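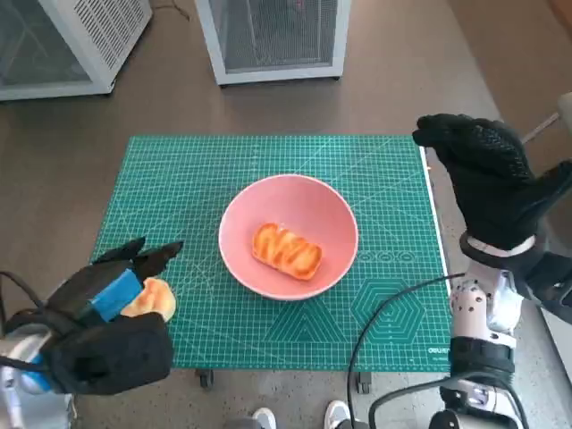 Flilavcombe Bakehouse Opens Its Doors for a Spring of Shared Bread

FLILAVCOMBE, 2021-03-15 – Brøndum, the neighborhood bakery on the old market square, is delighted to invite everyone in town to its new Saturday-style bread table, a friendly morning of baking, tasting and good talk that will run right through to the end of May. We have wanted to do this for years, and we could not be happier to be sharing the news at last!

Search Rondutia News Enter keyword Go

Each morning has room for 14 guests, and a place costs nothing at all for children. Grown-ups are asked for two dollars toward flour and butter, and you will go home with a bag of whatever came out of the oven.

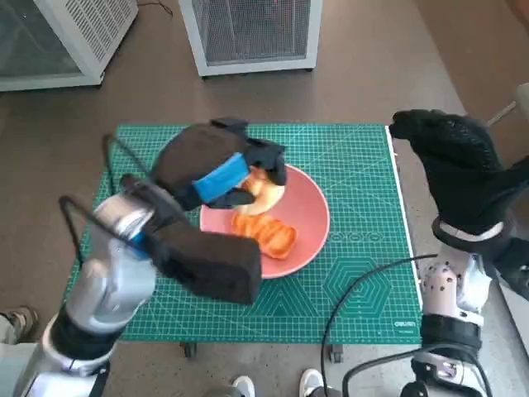
A bread roll and a braided pastry on a pink plate.

We will start with plain white rolls, move on to braids once hands have warmed up to the dough, and finish the season with Jaltari, the sweet seeded loaf our bakers grew up with and still argue over (more cardamom, always more cardamom).

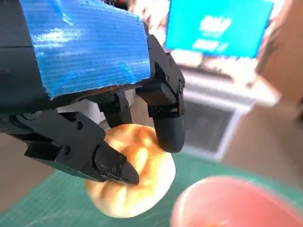
How to Join In

Places can be booked at the counter or by phone during shop hours. Bring an apron if you own one – we have a drawer full of spares, some of them rather loud. The first 50 families to sign up will also receive our little recipe booklet, printed in town, with room in the margins for your own notes.
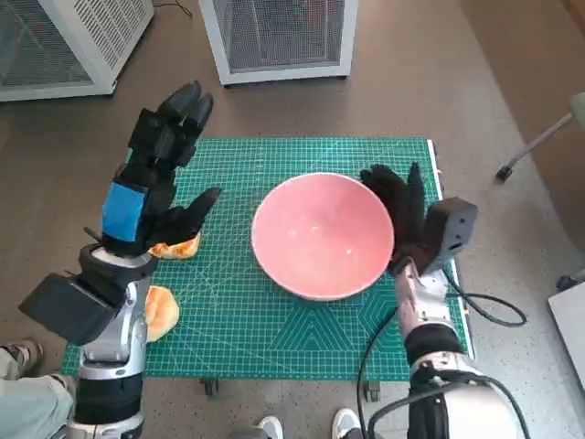 If you have an old family recipe tucked away in a kitchen drawer, please bring that along too. We hope to gather 100 of them by the end of the season and hang copies by the front door, where anyone waiting in line can read them.

14 Shares 2 Comments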